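Wednesday, late

Back from Clikilthorpe with sore knees and a head full of slots. I spent the whole afternoon on the practice board with Agata Bellini, who is far more patient than I'd be, putting parts in and taking them out again until I stopped holding my breath every time – I'm such a baby about pushing things! She says you press evenly and listen for the latch. I pressed unevenly and listened to the radio, mostly.

The old tower at home has been driving me mad all spring, so this is all meant to be useful. Ida Ruppert wants her 2,000 choir recordings moved off it before June (she rang again at breakfast, bless her) and I've promised to do it myself instead of paying the shop. We had tea at 11 and I ate two of Agata's buns, then went back to the drive with the blue handles, which I've grown rather fond of.
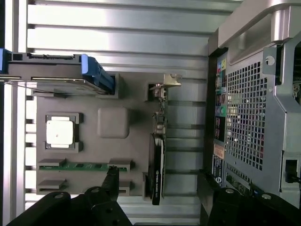 Does the memory go in either way round? Only one way, with the notch in the module lined up with the bump in the slot.

I've written that on the back of my hand as well. Must ring Ida tomorrow and find the small screwdriver – I think it's in the kitchen drawer.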